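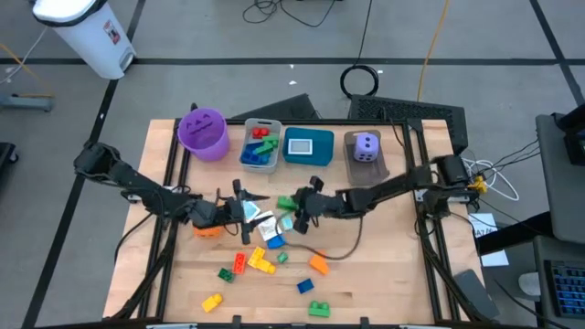

The 84 bus is changing its route again, and I spent part of the evening of 6/28/26 reading the notice so I could plan the next few months. I ride it to work most mornings, from the Planitz stop to the end of Olaniyan Avenue, so I have opinions.

The short version is that the bus will no longer turn onto Skamura Street. It will stay on the main road and rejoin the old route after the bridge. That skips 3 stops. The closest replacement is outside the Tratetti bakery, some 200 yards uphill from the library stop. The change lasts until November, when the water main work is supposed to be done.

For me the new route is a little faster. Skamura Street is narrow, and if a delivery truck is parked there the bus just sits. For people who get on at the library it's a longer walk on a sidewalk that is in poor shape.

The notice says the first bus will leave seven minutes earlier. That line is at the bottom in small print, and I missed it the first time through. If you transfer to the train, check it — the connection was already tight.
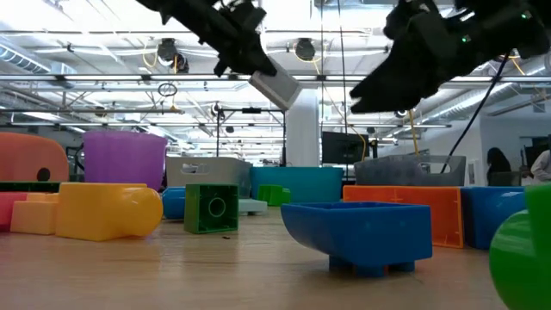
Rakiya Mohammed wrote to me that the evening buses are the bigger problem. The last one toward Planitz now leaves before the late shift lets out, and the next option is a walk to the train station. She has asked the transit office to hold it a few minutes and hasn't heard back.

I hadn't looked at the evening times at all, so I went back to the table, and she's right. The gap is there on weekdays only. On weekends the last bus runs at the old time, so I assume holding it is possible.

I've sent in a comment too. The form is on the transit office page under "Service changes," and it asks for the stop name and the direction of travel. Put the route number in the first line, or you'll get an automatic reply asking for it.

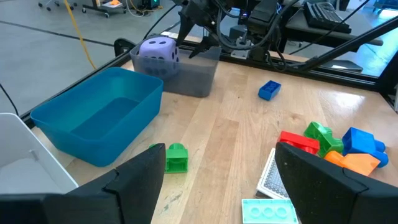
Three bins and a wooden tabletop.

I'll ride the new route the first morning and post the times I get at each stop. My old printed schedule is going in the recycling.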